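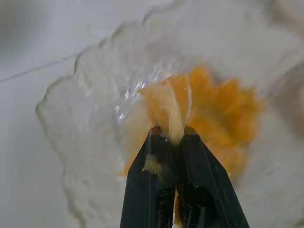

Selecting a cordless drill for household use requires more consideration than the displays in most shops would suggest. Readers of this blog have asked for guidance on tools suited to smaller hands, and I have set out my findings in this post. The principal matter is grip. A handle that is too wide obliges the user to squeeze continuously, and the wrist tires long before the work is complete. The force required should be modest, much as one would hold a single segment of orange between two fingertips over a glass bowl. A tool that demands more than this for ordinary tasks has been poorly matched to its owner.

Three drills were examined. The Huster has a narrow handle and a soft trigger, and it was the most comfortable for overhead work. The Gruner is heavier and better suited to masonry, although its chuck proved stiff and required both hands to tighten. The Ismail is the least expensive of the three. It performed adequately in softwood but slowed noticeably in oak.

Each drill was used to fix the same set of shelf brackets, with up to 40 screws driven on one charge. The Huster battery required 30 minutes to recharge. Prices were checked at the Stutitz shop on March 29, 2023, where the Gruner was the most costly at £175.
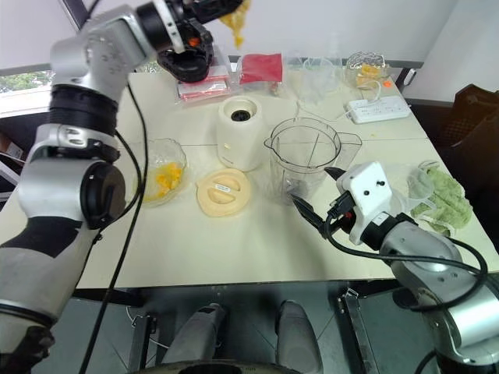
Yellow fruit falling beside the gripper, with the blender jar on the table.

Attention should also be given to accessories. A basic set of bits is sufficient for most homes, and larger sets contain many sizes that will remain in the case. Safety glasses should be tried on before purchase, as those sold in a single size frequently slip on a narrow face. The same applies to gloves, which should not be worn near a rotating chuck in any event.

My own choice was the Huster, together with 2 spare batteries. A further post on sanders will follow in June. Questions regarding the drills may be left in the comments, and I would be particularly grateful to hear from any reader who has used the Gruner on old brick.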